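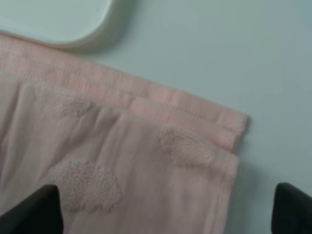

Textilpflege / Feinwäsche

Feine Maschenware von Hand waschen

Dünne Strickware aus Polyamid oder Mischungen mit Elastan verträgt die Maschinenwäsche nur eingeschränkt. Mechanische Belastung führt zu Ziehfäden, hohe Temperatur zum Nachlassen der elastischen Anteile. Die folgende Anleitung gilt für Strumpfhosen, Feinstrümpfe und dünne Unterziehware. Angaben auf dem Pflegeetikett haben Vorrang.

Benötigt werden ein Becken ohne raue Kanten, flüssiges Feinwaschmittel ohne Bleichmittel und ein Frottiertuch. Für die Tests wurde Numov Feinwäsche verwendet, andere Mittel dieser Art sind ebenso geeignet.

Vorbereitung

Ringe und Armbänder ablegen. Ware auf links drehen, nach Farben trennen. Neue, kräftig gefärbte Stücke zuerst einzeln waschen.

Waschen

1. Becken mit 6 Litern lauwarmem Wasser füllen.
2. Waschmittel nach Packungsangabe zugeben und vollständig auflösen, erst danach die Ware einlegen.
3. 4 Minuten einweichen, dann leicht durchdrücken. Nicht reiben, nicht bürsten.
4. Mit klarem Wasser spülen, mindestens 2 Durchgänge. Bleibt Schaum stehen, erneut spülen.

Trocknen

Nicht auswringen. Ware flach auf das Tuch legen, einrollen, andrücken. Anschließend liegend trocknen -- Aufhängen am Bund dehnt das nasse Gestrick in der Länge. Heizkörper und direkte Sonne vermeiden.

Lagern

Der Länge nach zusammenlegen, Bund auf Bund. Das verbreitete Umschlagen des Bundes über das Knäuel belastet den Gummizug dauerhaft. Klettverschlüsse und Reißverschlüsse nicht im selben Fach aufbewahren.

Stand: 2020-08-02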